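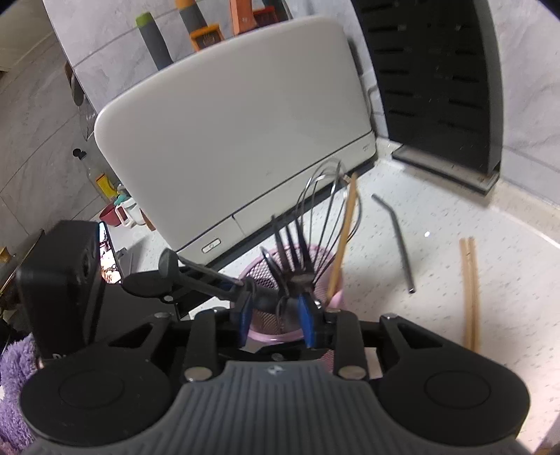 Hand-held gripper drops the whisk halfway through closing, fingers won't hold

Asked by Mawar Ismail, July 17, 2021
Filed under: Grippers and end tools

Hello all, and thank you in advance to anyone with the patience to read this through. I've been using a hand-held gripper in my kitchen to record everyday picking up and putting down, the sort of thing that later gets used to teach an arm. Spoons, chopsticks, mugs, that kind of job. Most of it has gone nicely and I've grown rather fond of the thing.

The trouble is the whisk. It's an ordinary balloon whisk with a dark handle, and it lives in a pink mesh pot on the worktop. I bring the two blue finger tips together low down, near where the wires meet the handle, and I get a good pinch on it. Then I lift, and somewhere on the way up the whole whisk swings round, wires first, and either ends up hanging sideways or falls out altogether. Last week it came down on the edge of the hob and gave me a proper fright, as I had a pan of water going.

It was fine for the first 80 or so recordings, which is what puzzles me. I've wiped the tips with a damp cloth and I've tried squeezing harder. Squeezing harder made a clicking noise from the black linkage on one side, so I stopped doing that! The chopsticks still pick up perfectly well as long as I take them one at a time.

Is it the tips, the linkage, or me? I did write to Prulmont, where I bought it, and they were very kind but could only suggest a new set of tips, and I'd sooner not spend the money until I know.

3 answers

Farina
Accepted answer

Hello Mawar, and what a clear question, thank you. I had very nearly the same fault last November with a soup ladle, so I feel for you.

I'd look at the linkage first and the tips second. The clicking is the clue. Those arms turn on pins, and once one pin has worked a little bit loose, that side lags behind the other. The tips still meet, so it feels like a good grip in your hand, but they meet at a slight angle and you're holding the whisk on a thin edge. A chopstick hardly notices. A whisk has all those wires sticking out at one end and will turn round the moment it's given the chance.

Take anything breakable off the worktop, close the gripper slowly on a strip of paper, and look at it from the side. If the paper pinches at the front of the tips and you can slide a second strip in at the back, there's your angle. Then hold the body still and wiggle each arm gently with your finger and thumb. You're feeling for one that rocks when its neighbours don't. Mine was obvious once I found it, and I felt a bit daft for having bought new tips already.

If a pin is loose, please don't glue it. I did, and a stiff joint is worse than a wobbly one. Ask the seller for the pin itself. Hivgate sent me a bag of 8 when I only wanted one, so I have plenty left and would happily post you one if the size matches.

And do move away from the hob while you're testing, won't you? I practise over a folded towel these days. It saves the floor and it saves my nerves.

One more thing I nearly forgot. Any recordings you made after it began slipping should be kept apart from the good ones. I left mine all mixed together and had 700 to go back through, which took most of a fortnight and a great deal of tea.

Comment from Mawar Ismail: Oh, you are a star. I did the paper test and the back of the tips is wide open! One of the arms on the left rocks quite badly as well. I shall write to Prulmont again tonight and ask about a pin. The kitchen recordings are on hold until then, and the hob is staying off.

Comment from Farina: So glad! Let us know how you get on.

stimis_22

Mine slips on anything shiny. I put a rubber band round each finger and it's been all right since. Might be worth a go.

Comment from Farina: It does help with grip, but I'd be a little careful here, as it would hide the loose arm and she'd carry on wearing out the joint. Fine as a stopgap on a sound one.

Old Tom at the bench

Could be the whisk. Top heavy things want holding nearer the middle of their weight. Try balancing it across one finger, see where it sits level, and grip it there. On some whisks that spot is up in the wires, so then you've got to choose between a decent hold and bending them. I can't say which yours is without having it in my hand. Worth checking after you've sorted the pin, in any case.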